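Ticket 634: Dishwasher stops mid-cycle, E5 on the display
Opened by: Shiuli Samarakoon
Status: open, waiting on part

Hi again, it's me with the Loleo dishwasher! Joni asked me to put everything in one ticket so we don't have it spread over three emails and a voicemail, so I'm starting over from the top.

The machine fills, runs for a while, then beeps five times and sits there with E5 showing. It always quits with 54 minutes left on the normal cycle. I've tried the quick wash too and that one gets to the end maybe every other time (which drives me nuts, because then I think it's fixed). There's usually a puddle of gray water in the bottom, up to the filter.

Already done before writing in: cleaned the filter, pulled the drain hose off the sink trap and blew through it, ran it empty with vinegar, switched it off at the breaker overnight. The hose was clear. The filter was gross but it isn't gross now.
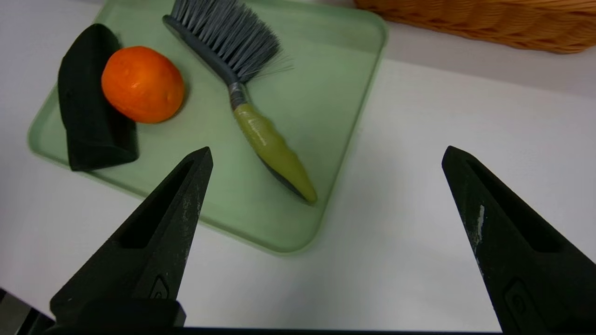 Is it safe to keep using the quick wash until somebody looks at it?
As long as the floor stays dry and the breaker isn't tripping, quick wash is fine. Bail out any standing water first and stay nearby while it runs. (Joni)

Okay, did that. Two loads went through, the third one stopped. I listened with my ear against the door this time, and when it should be draining there's a hum and then a click, but no whoosh. My neighbor Jae-hoon thinks the pump is jammed. I took the little cover off the pump like Joni explained on the phone and turned the wheel with a spoon handle. It moved, but it was stiff, and there was a sliver of glass in there! So that's out now. I felt very proud of myself for an hour and then E5 came back.

Also the rinse aid light has been on since January. I don't know if that matters, I'm just telling you everything.

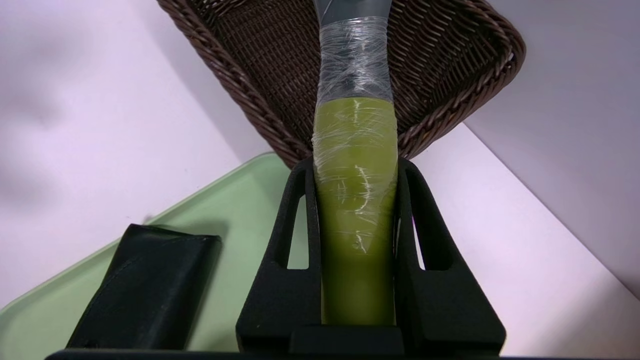
Chisholm, Tuesday

Ville came by in the morning with his meter. He said the pump gets power but it's drawing too much, so it's worn out and the glass probably didn't help. He also found the drain hose hanging too low behind the cabinet and hooked it up higher with a clip, so please add the clip to my bill, he forgot to write it down.

He's ordering the pump from Bareck. Hertta at the front desk quoted me 60 dollars for the part and said labor is separate. That's fine with me, go ahead. I'm home every day after four, and please call before you come, the buzzer downstairs doesn't work.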